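Drisura Project: Progress Report to the Kenalley Fund

Report date: 2020-06-01
Prepared by: Tsehay Kumsa, with Fasil Ayele and Ilari Kauppinen

1. Work in this period

The main task was to find out whether wrist camera views alone can tell the controller where the robot's own limbs are. The head camera loses sight of the hands when the arms hang low or cross in front of the body, and in the last report we listed this as the main cause of stopped runs. We have now collected and labeled 3,056 wrist camera images. Each one is paired with the joint readings taken at the same moment.

Labeling was done by Fasil Ayele and Érica Holanda. They marked each image for three classes: own body, cloth covering, and background. Cloth was first grouped with own body. We split it out after early tests showed that the model treated folds in the covers as separate objects.

2. Method

The model takes one wrist image and the current joint readings and returns a mask of the robot's own parts. We compare two versions. The first renders the expected outline from the joint readings and adjusts it to the image. The second learns the mask directly from the labeled set. Both were trained on the same images, with 1,000 held back for testing. No test image comes from a session used in training.

Low arm positions over the floor make up a large share of the test set. In these positions the covers are close to the camera and out of focus, and the white shells reflect light, so edges are hard to place.

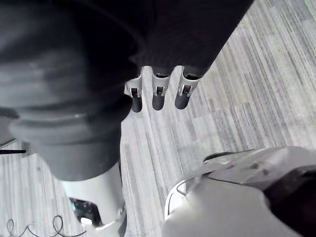

Figure 1. Wrist camera view over carpet, with dark fabric, white shell parts and three fingers.

3. Results

The learned version did better on cloth. The rendered version did better on the fingers and the hard shells, as expected, because their shape is known in advance. Neither was reliable when fabric filled most of the view. We sorted the worst failures by hand and found 147 images where both versions gave an unusable mask. Most of them had large areas of out-of-focus cloth.

Combining the two versions removed part of this group. The combined model uses the rendered outline for hard parts and the learned mask for cloth. It is slower, but still runs within the time the controller allows. We have not yet tested it during live motion, and all results here come from recorded images.

Thin dark items on the floor are a separate problem. Loose cable was sometimes marked as own body. Ilari Kauppinen is adding a cable class, which means going back over part of the labeled set.

4. Changes to the plan

The second site at Turnevell was due to start collecting in this period. This has moved to October. The money set aside for travel is unspent and we ask to carry it over. No change to the total budget is requested.

5. Next period

- Finish the cable labels and retrain both versions.
- Run the combined model live for 20 sessions with the arms in low positions.
- Send the labeling guide to Fasil Ambaye at Turnevell for comment before collection starts there.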